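Skergate 布物小相册:网眼布与白篮子

2021年6月6日

总算把这一页整理出来了!从一月份就说要给家里这些零零碎碎的布物做个相册,拖到现在,天都热得要开风扇了。来过 Skergate 的老朋友大概都知道,我这个人见了印花布就走不动路,不管是做成袋子、鞋子还是帽子,只要花色看着高兴,先带回家再说,结果就是柜子里塞得满满当当,每回换季都要翻个底朝天。今年我给自己定了个规矩,翻出来的东西不再直接塞回去,先放到白桌子上好好看一看,想清楚以后归到哪里,再往篮子里收。

这次先放网眼布的。厚棉布和绒布的那些要等天凉了再说,现在光是摸一摸都觉得冒汗。网眼布是我夏天的心头好,轻,软,不怕揉,洗完往阳台上一搭,喝杯茶的工夫就差不多了(我们这边风大,潮湿的地方大概要多等一会儿)。花色我喜欢热闹一点的,橙的、粉的,配一点绿,放在柜子里一眼就找得到,早上起来迷迷糊糊的时候看见它,心情也会好一些。 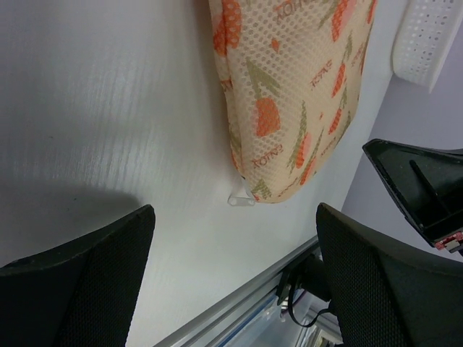 橙红配橄榄绿的印花网眼布,圆鼓鼓的一头,角上还带着一小片半透明的白色塑料。

我一直觉得印花这种东西要平放着看一回,再窝起来看一回。平放的时候图案规规矩矩,一折一皱,字就歪了,叶子也斜了,反倒活泼起来。那些橙红色的字我歪着头认了半天也没认准,索性不认了,当花纹看也挺好。有读者写信问过我,网眼布印花会不会显得乱,我自己的体会是底色浅就不要紧,小孔透一点光,颜色就没有那么冲了。要是实在怕花,可以先从小件的买起,放在屋里用一阵子,看顺眼了再添别的。

说说洗和收吧,这也是信里问得最多的。网眼布我都用手洗,温水里放一点点洗衣液,泡一会儿轻轻压几下,千万不要拧,一拧网眼就斜了,要好几天才肯回来。以前我偷懒扔进洗衣机,跟牛仔裤搅在一起,捞出来勾了一条长长的丝,心疼得我一个晚上没说话。晾的时候最好避开大太阳,粉色和橙色都怕晒,我家有一件在窗台上搁了整个夏天,颜色退得像隔夜的茶。

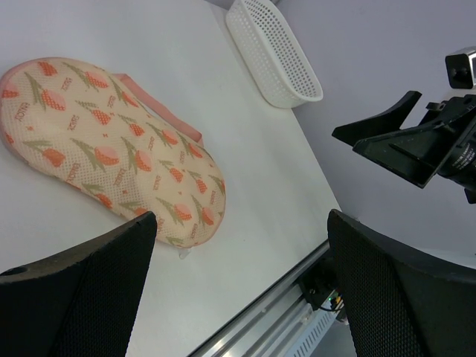 收纳篮我换过好几轮,藤编的好看,可是会勾丝,布盒子又容易闷,梅雨天一打开盖子就是一股味道。后来住到 Lindsay 那边的妹妹劝我用塑料的,我起初还嫌它不够温柔,用了一季就服气了,擦一擦就干净,搬来搬去也不费力。我现在偏爱浅一点、四面有孔的样式,像桌子后侧那只白色的就很好,长长的,一头圆圆的像条小船,篮壁上一排一排的小孔,透气不用操心。前面这件印花布物的边上还有一条光滑的粉色滚边,跟白篮子放在一起格外清爽,我就决定夏天的网眼布都归到白篮子里了,深色的篮子留给冬天的毛线袜。

放的时候我习惯大件在下,小件在上,不压得太紧。鼓起来的地方就让它鼓着,硬要按平了,下回拿出来反而一道一道的折痕,看着怪可怜的。篮子上面搭一块旧手帕挡灰,手帕也是印花的(对,我没救了),是好多年前在 Banine 的集市上淘来的,边角都磨毛了还舍不得扔。

下一页想放帽子和手帕,如果周末不下雨、光线好的话应该能拍完。大家家里要是也有舍不得扔的印花小物,欢迎写信来讲讲它们的来历,是怎么洗的、放在哪里,我都爱听,写得长一点也没关系,反正我自己也是这么啰嗦的。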